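**Trikis Tabletop** is a rental service for two-armed robots, offered by the firm Trikis. The customer does not buy the machine. It is delivered with a table, set up in the customer's own room, and taken back when the contract is over. The service is used mostly by small research groups and by companies that want to test handling of everyday goods before they order equipment of their own.

## Background

Trikis began as a repair shop for laboratory machines in the town of Leneck. The first rentals were made to old repair customers, who asked for a robot during the weeks when their own was being serviced. After this the firm bought more units and wrote a fixed price list. The software part was developed together with Huttunen, a smaller company which earlier made programs for warehouse counting. Huttunen still maintains the control program, called Tretano, and answers technical questions from the customers directly.

## Equipment

A standard delivery contains the robot, a padded table, a control computer and one box of spare parts. Each arm ends in a hand with jointed fingers. The hands are sensitive to dust, and the contract asks the customer to clean them at the end of every working day. Cables for the hands are led outside of the arm, so they can be changed without opening the covers.

The robot and the table together have a mass that makes a lift necessary in most buildings. The customer must offer a flat floor and a normal wall socket. A room with carpet is accepted, but the technician may ask for a different place if the carpet is thick.

## Object sets

Tretano works with objects which the customer chooses. Trikis also lends its own sets, and these are the part of the service that users talk about most. A set is made of cheap things from ordinary shops: packets, boxes, pens, gloves, snacks. Every set has 13 objects, but they are not all placed on the table at the same time. The larger library in Leneck holds 700 objects, and a customer may exchange single items two times during one contract without paying.

Soft and shiny packaging is included on purpose. A foil pouch changes its form when it is pressed, and it reflects the lamps of the room, which makes it harder for the program to find the edges. Thin objects, such as a marker pen, are difficult in another way — the fingers have to come down very close to the table to close around them.

Tablecloths are delivered with the sets. A plain cloth is used in the first lessons, and a printed one later, when the program must separate the objects from a busy pattern. On a printed cloth with berries and leaves, a session can combine a knitted glove with a red cuff, a foil snack pouch, a cable box and a marker, with the right hand working at the marker.

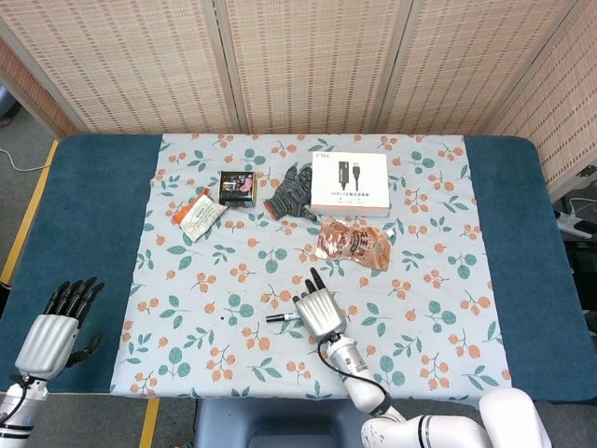 ## Contract and prices

The shortest contract is 2 weeks. Prices are given per week and become lower after the eighth week. Delivery and the first day of training are included, but travel outside the region of Leneck is paid separately. Spare fingers are charged only if they were broken by wrong use, and the decision about this is made by Trikis. Some customers have complained that the contract does not explain clearly enough what wrong use means. A newer version of the text has a short list of cases.

Support is open on working days until 8 in the evening. On Wednesday it closes at noon, because the technicians use the afternoon for visits.

## Reception

Users have generally been satisfied with the setup, which is done in one morning, and with the quality of the object sets. The control program has received more mixed opinions. Tretano is easy to start, and a new user can record a simple task on the first day. But the menus are deep, and the saved sessions can only be sorted by date. Huttunen has said that a search function is planned.

Another common remark is about the cloths. They move a little when the hands push against them, and wrinkles appear near the edge. Trikis sells clips for the table, though many users prefer to leave the wrinkles as they are — a home kitchen or a shop counter is not smooth either.

## See also

- Tretano (control program)
- Equipment rental
- Robot hand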